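Vistaro Dobra 2
Software de percepção e planeamento para manipulação de têxteis

O Vistaro Dobra recebe vídeo e trajectórias de pinças manuais e devolve um plano de preensão para roupa. Roupa a sério: amarrotada, do avesso, em cima da cama. Quem já segmentou uma peça preta pousada noutra peça preta sabe porque a versão 1 demorou tanto.

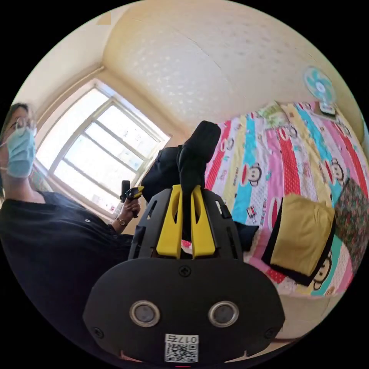 Percepção
O módulo estima contornos, dobras e pontos de preensão a partir de imagens de grande angular. Colchas com macacos são suportadas desde Outubro. A versão anterior tratava cada cara estampada como um objecto a recolher e insistia bastante. O treino de base usa 717 sequências gravadas em quartos habitados, com janelas em contraluz e tudo.

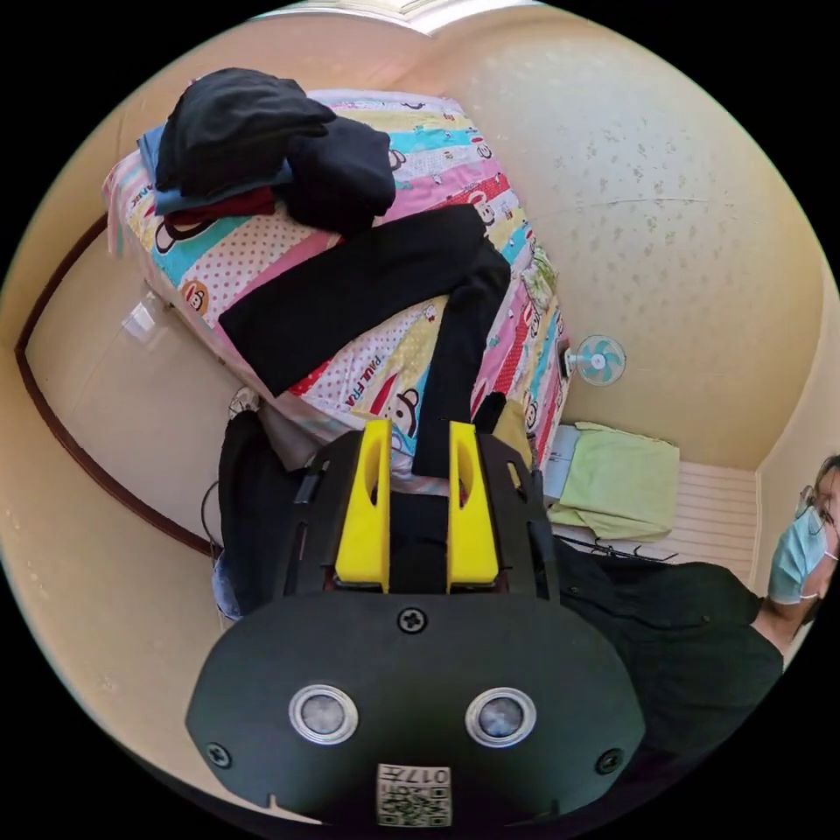 O limiar de confiança ajusta-se por peça ou por sessão. Abaixo dele, o planeador pára e pede ajuda, comportamento que Olga Louro, responsável pelo módulo, gostaria de ver em mais colegas.

Planeamento
Cada plano é recalculado a cada 125 ms. É possível fixar a ordem das peças ou deixar a escolha ao programa, que tem uma preferência por meias que ainda estamos a investigar.

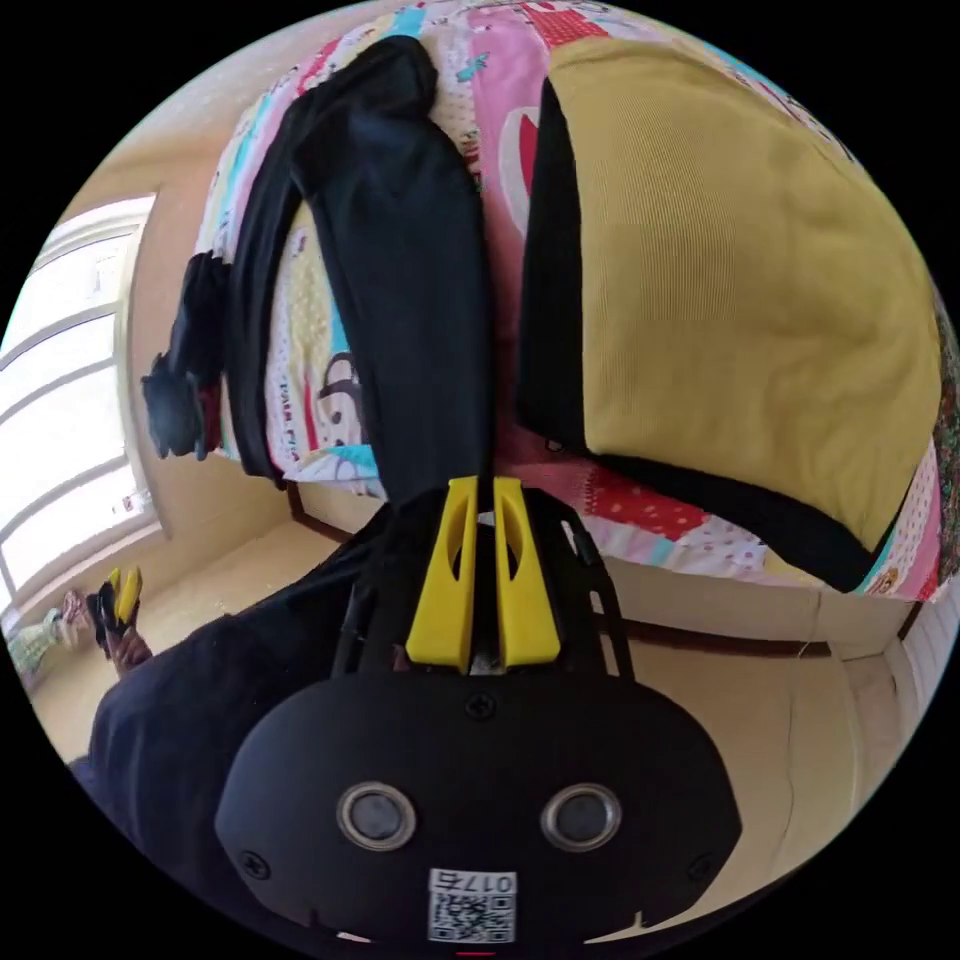 O editor de trajectórias abre os registos sem conversão prévia e permite cortar, etiquetar e repetir qualquer troço. Para peças compridas há um modo próprio: com os dedos amarelos fechados sobre uma prega e o resto do tecido escuro estendido pela cama, o modelo propaga a deformação até às pontas, incluindo a que pende da borda.

Requisitos
Linux, 64 bits
Placa gráfica dedicada
Cerca de 600 GB livres para os dados de base

Licença
Posto individual: 2000 euros por ano, com actualizações
Dobrar lençóis de elástico: não suportado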